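Kokel home data kit: worth it for chores?

Asked in November

I'm looking at the Kokel kit, the one where you record yourself doing housework and the clips go toward training home robots. It's the head strap plus the app. I mostly want to record laundry and bedding. Is the kit comfortable for longer sessions, and does the app reject a lot? I had the Grisen one before and sent it back.

2 answers

Answer 1
Had it since spring. The strap is fine once you move the pad down a notch. Out of the box it sits too high and you lose your hands when you look straight ahead. I do 22 minutes and then take a break. Battery lasts 70 minutes for me with the screen off. Of my first batch, 78 percent of the clips were accepted. Most of the rejected ones were folding at a low table with my hands out of view. Large items like blankets go through more easily in my experience. Charging port cover is flimsy.

Answer 2
grisen is better imo, but Akpan has the kit cheaper than the Kokel store if you want to try it

Comments on answer 1

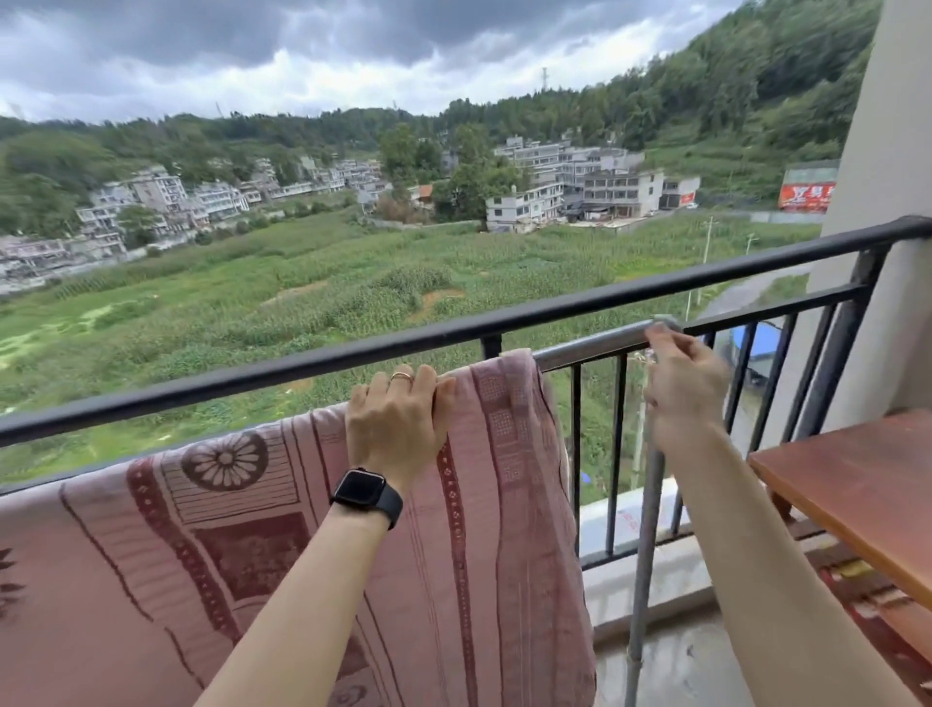

Does the app need a connection while recording?

Only for the upload. Clips stay on the unit until you connect, and it holds 10 sessions before it asks you to clear space. The Veritz app works the same way.

Thanks, going to order the strap version.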